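UX for Enterprise Products – Week 5 handout
Reading the "unblocked deal" story with some suspicion

Bring this to the seminar. The case is Clasimach, a maker of expense approval software, and the redesign of its permissions screen. You should have read the write-up by now. If you haven't, the short version: a large buyer, Istbridge, held off signing over how spending limits were assigned, the design team rebuilt the screen, and Istbridge signed.

1. What the case study claims

The write-up says the new screen "won the account." Look at what is offered as proof. There is a before-and-after of the screen, a quote from a sales manager, and a signature that came later. A signature that comes after a redesign is a date on a calendar. Istbridge also got a lower price in the same round of talks, and that is mentioned once, in a footnote to the second appendix.

Portfolio case studies are sales documents. They get written after the result is known, by the people who want credit for it. Read them the way you would read a used car listing.

2. The research section

The team says it interviewed 17 admins. Fine. How were they picked? The account managers supplied the list, so we are hearing from customers who were on good terms with their account managers. Two quotes from these interviews appear in the write-up and both ask for exactly the feature that was built. I have run a lot of interviews and I don't remember that happening.

The survey is worse. It went to 400 users and the write-up gives percentages with no number of replies anywhere. Sixty percent of what? Until you know that, treat the chart as decoration.

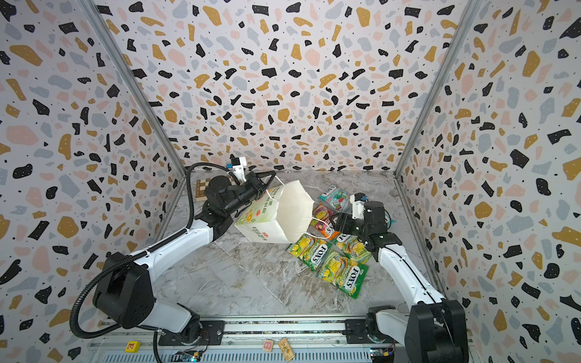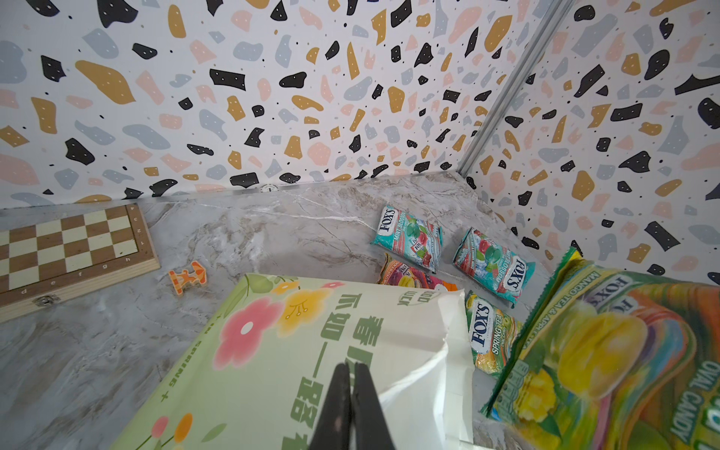 Hülya Karakaya read a draft of this handout and disagreed with me here. She thinks I'm asking a commercial team to behave like a lab. In her words, "They had a buyer walking away and a few weeks to do something. You use the list sales gives you, because it's the only list there is." She also pointed out that weak evidence for a design doesn't make it a bad design, and that the old screen really did let a junior clerk raise her own limit.

I accept the last part. The old screen was bad, and you can see it was bad without any survey. My complaint is with the size of the claim – "we fixed a hole" is believable, "we won the account" needs a lot more behind it.

3. Compare with Ovex

Ovex had a similar problem with audit logs and wrote it up differently. They list what they shipped, what they dropped, and which complaints went on after launch. It is a duller read. Note that they name a measure before the release (support tickets about missing log entries) and then report the same measure afterward, including the month it went up. Even so, there's no comparison group, and a drop in tickets can also mean people gave up writing in.

4. For the seminar

Pick one claim from either write-up and come ready to say:
what would have to be true for it to hold
what the authors would have had to measure, and when
who inside the company could have told them they were wrong

One page is plenty. Please don't redesign the screen. Every year somebody redesigns the screen.

Groups: Canan Güneş and Selim Uysal take Clasimach, Marilou Ambrosio and Remzi Öztürkmen take Ovex. Everyone else can choose. The Akbulut case moves to next week, and the reading for it is the long version, with appendices.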